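Courses > Home Organization and Small Spaces > Handouts > Unit 6

Previous unit | Contents | Next unit | Print

Unit 6. Sorting and containing small things

Histville Adult Learning, evening program
Handout updated 13/03/2023

Please read this handout before the class and bring it with you. The practical part takes the whole second hour, so I will not repeat everything from the beginning.

6.1 What we did in Unit 5

Last time we spoke about large furniture and the paths between it. We measured the walking space in a living room and we saw that most of the trouble on the floor comes from small objects, which have no place of their own. In this unit we stay on the table and on the shelf. The examples are mostly from a family with young children, but the same rules are good for a desk or for a kitchen drawer.

6.2 Three words we will use

Open container. A bin, tray or basket without a lid. The hand goes in directly. It is good for things that are used every day and for people who do not like to open lids (children, and also many adults).

Lidded container. A box or canister with a cover. It keeps dust away, and it hides the contents. For this reason it needs a label, or it needs to hold only one kind of thing.

Carrying container. Any box with a handle. We choose it when the things are used in one room and stored in another. Check always that the handle is fixed well to the box before you lift it full.

In the textbook by Skelley the first two are called "active" and "resting" containers. I prefer the simple words, but you will meet both in the reading.

6.3 The order of work

Many students begin by buying boxes. Please do not do this. The order we follow in the class is:

a) Take everything out and put it on one clear surface, in a loose way, so each thing can be seen.
b) Put together what belongs together. Do not think yet about boxes.
c) Remove the broken things and the things from other rooms.
d) Look at the size of each group, and only now choose the container.
e) Put the group in and leave a little free space on top.

Step d) is where the mistakes are made. A group which is too small for its bin will attract other things. After one month the bin has batteries, hair clips and one sock in it, and we must start again from a).

6.4 How much is too much

In the Lovov apartment exercise (you have the floor plan from Unit 2) we wrote down all the small toys and found 234 pieces in one child's room. We put them in 16 containers at first, and the child could not find anything. When we did it again with fewer and larger groups, it went better - play food was one group, building pieces was one group, and the vehicles were another.

It is not necessary to count at home. I give the figures only to show you that more containers do not make more order.

6.5 Play food and other small toys

Play food is a good material for practice, because the pieces have very different shapes and they roll or fall over. It also raises the question of sets. Does a plate stay with the cake which belongs on it, or do all plates go with plates? Both answers are correct, but the family must choose one and keep it.

For the practical work each table receives mixed items, with open and closed containers of different sizes. Look at your table first for one minute without touching anything.
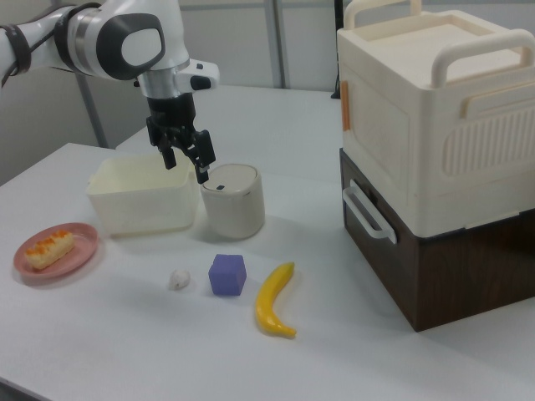
Fig. 6.1. Practice table: toy cake on a plate, toy banana and other small items, with an open bin, a lidded canister and a handled storage unit.

Work in pairs and write your answers on the back of this page.

- Which items would you put in the open bin, and why these?
- The foam cube is not food. Does it go in the same place as the banana, or do you start a second group?
- What is the canister good for? Think of the size of the pieces before you decide.
- Would the plate and the cake be stored flat, standing, or separately?
- The storage unit has two tiers. What would you keep in the upper one and what in the lower one, if a child of four must reach them alone?

There is more than one good solution. I will ask each pair to explain the choice in two or three sentences.

6.6 Labels

For children who do not read yet, use a simple drawing. Put the label on the front side and not on the lid, because lids are exchanged between boxes very easily. Write with dark letters on a light background.

6.7 Homework

Choose one shelf or one drawer at home and follow steps a) to e). Write one page on what you changed. Read also Skelley, chapter 4, and the short article by Turcotte on shared storage in family rooms. Copies are in the folder at the front desk.

Bring the page to the next class, please. In Unit 7 we continue with clothing and seasonal things, and you will need a measuring tape.

Related handouts
Unit 2: Reading a floor plan (Lovov apartment)
Unit 5: Furniture and walking space
Unit 7: Clothing and seasonal storage
Worksheet: Labels with drawings
Reading list for June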